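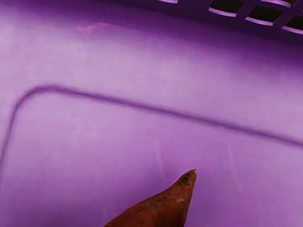

Vol. 36, No. 3

The Ridge in the Bin

A produce-picking cell passed every test in simulation and then began stopping on the floor. The fault was in the height estimate, and it had been in the test records from the start.

The alarm code was 458, and on the Brunura cell it meant that the wrist force sensor had crossed its limit during a downward move. The controller did what it was built to do. It cut the move, held position and waited for an operator to clear it. On the October night shift when the trouble started, operators cleared it 36 times.

Brunura is a single-arm picking cell that Jondia sells to packing houses. It takes root vegetables one at a time out of vented plastic bins and sets them on a belt. The site was Basten, a packer that had run the cell on potatoes without incident and had just added sweet potatoes in purple bins. Before the change, Jondia ran the new product and the new bin through its simulator. Every bin was rendered, every pick was scored, and the release went out.

Nantana Thongsuk, the controls engineer assigned to the stoppages, began with the force logs. A normal pick shows a gentle rise as the fingers close. The faulted picks showed a sharp spike with the fingers still open. The arm was pushing on something stiff before it had hold of anything.

"The first guess on site was the sensor," Thongsuk says. "They had already swapped it. The new one gave the same trace."

The bin floor was the next suspect. It is not flat. A raised ridge is molded into it, turning through a rounded corner and marking out a large panel. A sweet potato can lie well inside that panel with its pointed end toward the ridge, and most of the faulted picks came from layouts of that type. The arm was coming down too low, and a fingertip was landing on plastic.

How low to go is decided by a routine called Krūmiņa. It fits a plane to the bin floor, measures the item above that plane, and sets the lowest point the fingertips may reach. On a matte, evenly colored floor the depth camera returns few good points in the middle of the panel. More of them come from edges, where shading changes. Krūmiņa threw out points that sat too far from its fitted plane, but the ridge was low enough to stay within tolerance. With points from only one side of the ridge, the plane tilted. At the high end of the tilt the cell picked too shallow and missed. At the low end it drove a finger into the floor.

The simulator had not raised a fault for two separate reasons. Its virtual depth camera returned a clean value at every pixel, so the fit was never short of points. And its contact model treated the bin as slightly soft, which kept the simulated force under the alarm limit even when a finger touched down.

Cheuk-hei Chou, who maintains the simulator, went back through the release runs and plotted fingertip height against the true floor. Six of the runs showed contact. All six had been scored as successful, as the item ended up on the belt.

"The scoring asked one question, which was whether the product arrived," Chou says. "Contact with the bin was logged. It was not a pass or fail item."

No one was hurt. The cell is fenced, and the arm stopped each time. The safety concern came from the response on the floor. Clearing a 458 from the panel takes a few seconds. Looking into the bin means opening the gate, which drops power and forces a restart. Operators mostly cleared the alarm from the panel and let the arm try again from the same estimate. Repeated loading of that kind can crack a fingertip pad, and a cracked pad can leave fragments in food.

Jondia made changes in three places. Krūmiņa now takes the floor height from a stored model of each bin type, ridge included, and uses the camera only to locate the bin. The simulator drops depth points on smooth surfaces and uses a stiffer contact value. Any fingertip contact with a bin fails the run. On the cell itself, a second 458 in the same bin can no longer be cleared from the panel. The gate has to be opened and the fingers inspected.

Basten ran the cell at reduced speed until the update was installed. The stored models cover only the bins Jondia has measured, and a site that brings in a new one has to send a sample before the cell will accept it. Thongsuk is now working on a check for bins that have warped in the wash line, where the stored height may no longer match the floor.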